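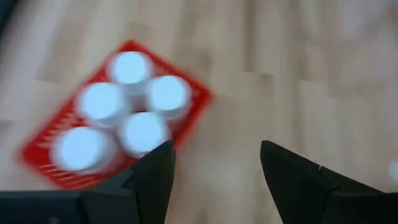
November 8, 2025 – bottle/basket demos, bimanual table

Goal for the Brurnent set is 1,000 usable demos by January. Task stays as written: white bottles and red basket, both arms, operator picks which arm does what. Basket gets turned a bit between episodes, any angle ok. I don't want the policy learning one pose.

Started with the wrist streams. Too much blur on fast moves, bottle tops get doubled edges. Exposure is still on auto on the left wrist I think?? Check before next block. Fingers come out sharp of course, everything behind them smears. Slow down the approach for now.

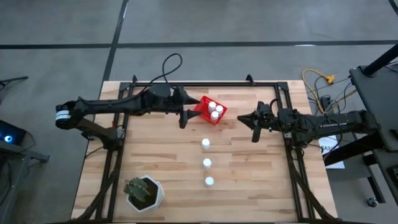

Bottle spacing – line them up toward the near edge but don't get fussy, a crooked column is fine and probably better. Leave enough room for open fingers on both sides. Threw out 9 episodes this morning, mostly bumped bottles, 3 where the operator re-grasped and then forgot to flag it. Flag it!! Vomen exporter drops the marker if you hit it after stop.
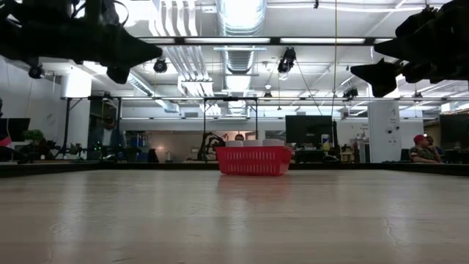 Side view still needs a mask before anything goes to Benjelloun. They asked for workspace only, and the low angle pulls in half the room. Crop at the dark strip along the far edge of the table doesn't work on its own, the basket sits near that end and its top comes up past the strip, so we'd lose the bottles. Also the guy in the red cap is in there, plus whoever else is at the desks. So blur people, keep the full height. Doltex script does faces only, needs to do whole bodys. 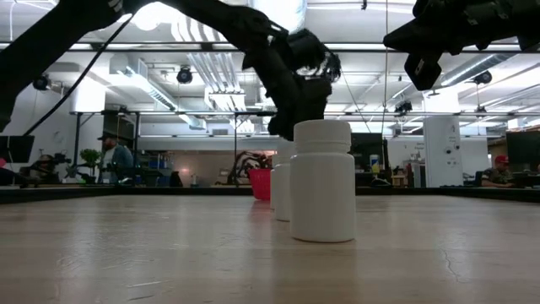
Occlusion is the other thing. With bottles in a line going away from the side cam the front one hides most of the rest, so dont use that view alone for success labels. Overhead first, side as backup. Relabeled 14 episodes that way, slow.

Todo
– lock exposure, both wrists
– fix stop marker in exporter
– body blur, test on one short batch
– new prompt text, "put bottles in basket" is too vague, say which arm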